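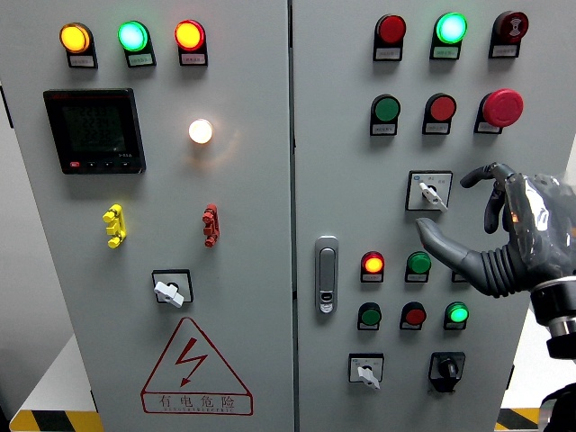
Quadro de comando Romard K4 para grupos de bombagem

Código do artigo: K4-168
Disponibilidade: por encomenda, prazo de entrega de 14 dias úteis

O Romard K4 é um quadro de comando e proteção para instalações de bombagem de água em condomínios, explorações agrícolas, hotéis e pequenas unidades industriais. Comanda até 4 bombas trifásicas, com arranque direto ou por variador de velocidade, e faz a alternância automática entre elas para distribuir as horas de serviço.

O quadro é fornecido montado, cablado e ensaiado em fábrica. O instalador só tem de ligar a alimentação, os motores e os sinais de campo (boias, pressostato ou transdutor de pressão). As réguas de terminais são numeradas de acordo com o esquema que acompanha cada unidade.

Funcionamento

Em modo automático, a primeira bomba arranca quando a pressão desce abaixo do valor definido. Se o consumo continuar a subir, as restantes entram em cascata, com um atraso regulável entre arranques. A paragem faz-se pela ordem inversa. Em modo manual, cada bomba é comandada individualmente e a proteção térmica mantém-se ativa, tal como a proteção contra funcionamento em seco.

Em caso de disparo de um relé térmico, a bomba em defeito é retirada da sequência e a seguinte toma o seu lugar. O rearme é manual - o rearme automático pode ser pedido na encomenda, mas não o aconselhamos em furos. 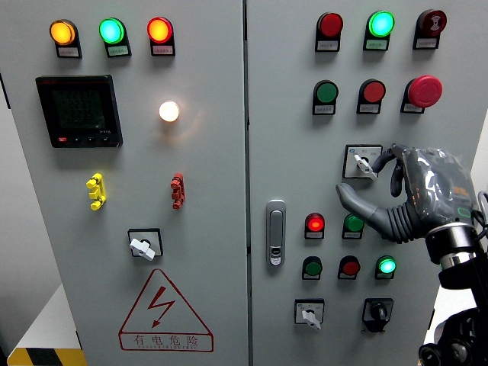

Características

Alimentação: 400 V trifásica com neutro, 50 Hz
Tensão de comando: 24 V
Número de bombas: 2, 3 ou 4
Proteção: disjuntor-motor individual e relé de falta e sequência de fases
Entradas: boia de mínimo, boia de máximo, pressostato, transdutor 4-20 mA
Saídas: contacto livre de potencial para alarme geral
Entrada de cabos: inferior (superior a pedido)
Peso na versão de 4 bombas: 109 kg

Opções

Módulo de comunicação Kemdale para envio de alarmes por SMS
Resistência de aquecimento com termóstato, para locais com condensação
Descarregador de sobretensões
Soco metálico para fixação ao pavimento

Instalação

O quadro deve ficar num local ventilado, ao abrigo da chuva e da luz solar direta, com espaço livre à frente para abrir totalmente as portas. Em casas de bombas enterradas recomendamos a resistência de aquecimento. Os cabos dos transdutores devem ser blindados e passar em caminho separado dos cabos de potência.

Os quadros encomendados antes de janeiro levam o relé de fases Imier da série anterior. A substituição é direta, mas as ligações do contacto auxiliar trocam de posição - consulte a folha anexa ao esquema.

Como encomendar

Indique o número de bombas, a potência e a corrente nominal de cada motor, o tipo de arranque e as opções pretendidas. Para orçamentos, contacte Sarita Katiyar. As questões técnicas e os pedidos de esquemas são tratados por Deepak Ahuja.

Página atualizada em 17 de fevereiro de 2019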